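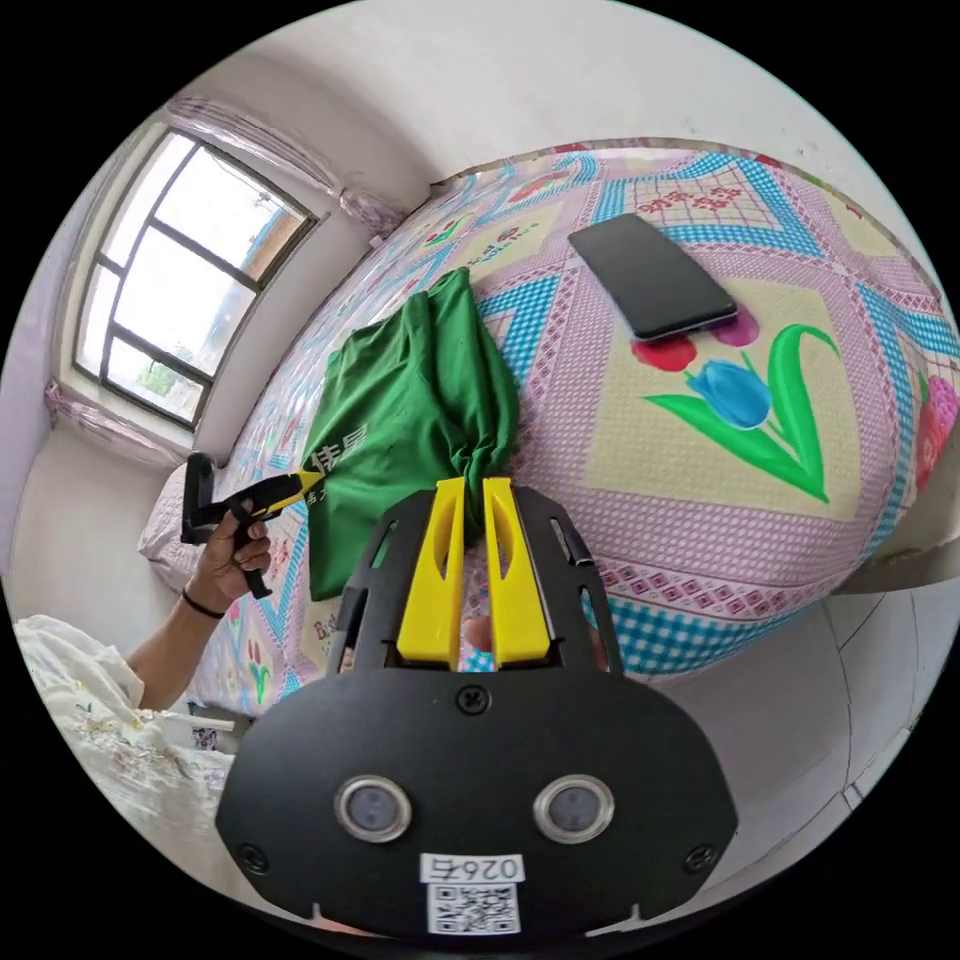

Grippers on a bedspread: our visit to the Drorkard open day

Search this site... Go

I came home from Greltville with a full notebook and a much better idea of what we ought to buy! Jocelyn Galang and I went to see the hand-held grippers, the kind a person works to record how a job is done before any robot arm is paid for. The green cloth on the patchwork bedspread won me over, one gripper reaching in from the front and one from the left, yellow fingers right down by the folds.

Asuka Sasaki took us through the prices (she was very patient with us). A pair comes to 2,512 with spare fingers, or 1,902 without. I'd get the spares – the tips are the part that touches everything. Training is 70 a head and we'd send 2 people.

Jocelyn asked about labels, and I'm glad she did. Each gripper needs its own number and code sticker if we're going to keep track of repairs, so that goes in the budget as well.

Still to ask: delivery to Tetteh, and whether the Hadia storage box fits both grippers. The order form has to be in by the end of January, and I've already started filling in ours.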